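Cultari put out its half-year numbers in March and the line everyone picked up was the cash. Net cash of 89 million, against a market value of nearly four times that. For a company that sells packaging machines and has made one small purchase in its whole listed life, it's a lot to have lying in the bank.

I have owned the shares for a while, so read this with that in mind.

The usual thing happened within a day. The message boards decided a bid for Edora was coming, and Edora went up 18 percent before lunch. By the afternoon Cultari had issued a two-line statement saying it was not in talks with anyone. Edora gave back most of the gain before the close.

I don't know whether there were talks. My guess is no. The two companies share a few customers and not much else, and Edora's debt would eat most of the cash on the first morning. The Reisinger deal was tiny by comparison, and it still took management 29 months to get the two order systems onto one platform. I would not want to see them try it again at ten times the size.

Street corner, crosswalk and storefronts:

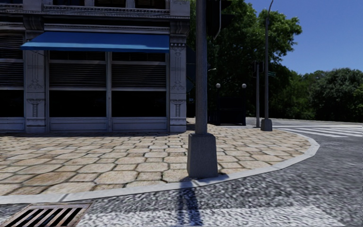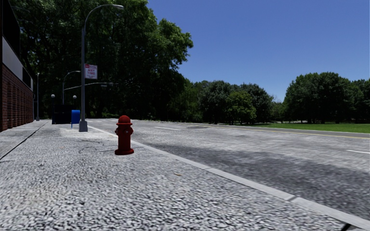
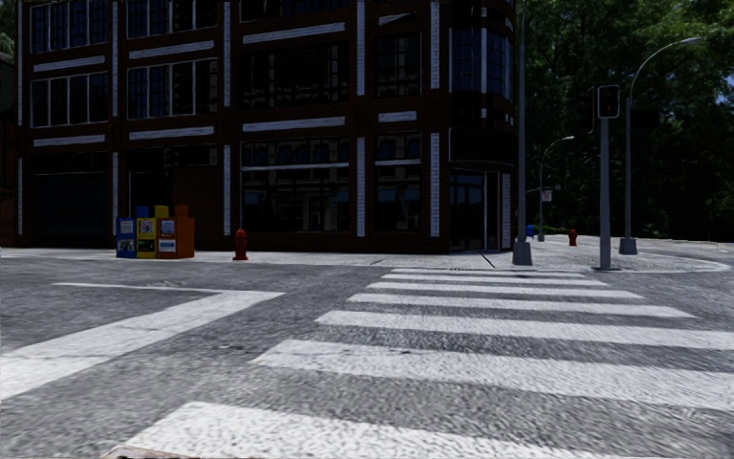
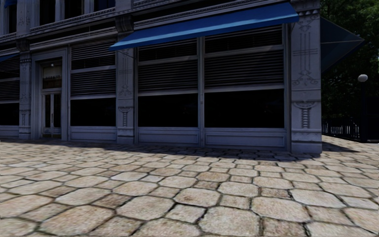
What I would like is a plain answer on what the money is for. The report gives it one paragraph, which says the board "continues to review options." It said the same last year. The interest earned on the balance works out to less than the shares yield, so a buyback would add to earnings from the first quarter. A special dividend would be simpler still, though the tax on it doesn't suit everybody.

There is also the Kosbridge plant. It's old, and the notes say a decision on replacing the main line is due before year end. If that's where the cash is going, fine – it's the best use I can think of. But they should say so and put a number on it. Leaving it vague is how you end up denying rumors.

I haven't sold any shares and haven't bought more. I sent the investor relations address a short email asking about Kosbridge and got an automatic reply. If a real one comes I'll post it in the comments.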